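Home Projects Workshop nights Grants Join

Progress report to the Trandonley small grants fund, January
2 minute read

Dear Wubit Abdella,

Spending stands at $947 of the $1332 you gave us. Most of it went on motors, and a painful share on the motors that replaced the first motors. Receipts are attached, including the one that got coffee on it.

Both arms are now bolted to the bench in their own booth, and the grey-ish walls have cut down the glare that was confusing the software. Brodie Lockyer rewired the left arm over the holidays and would like it noted that the purple cable was the only colour in stock.

The job we promised you was clearing mugs onto a tray, that being the one chore every member of the workshop has refused to do.

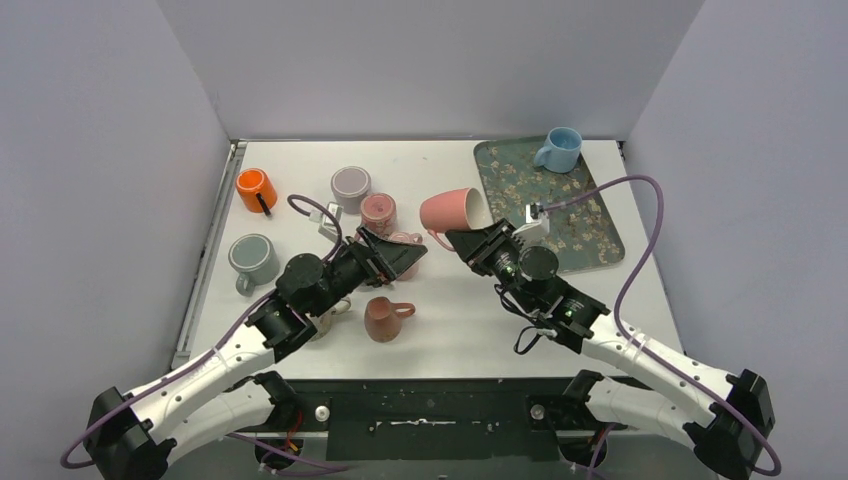 Our grippers are still slow. In the last session the pair cleared seven mugs before the right wrist overheated and sulked. Handles remain a sore point, and we'd like to spend part of the balance on softer finger pads.

Next report will cover the pads and, if the wrist behaves, stacking.

Drunard Shared Workshop | Contact us | Back to top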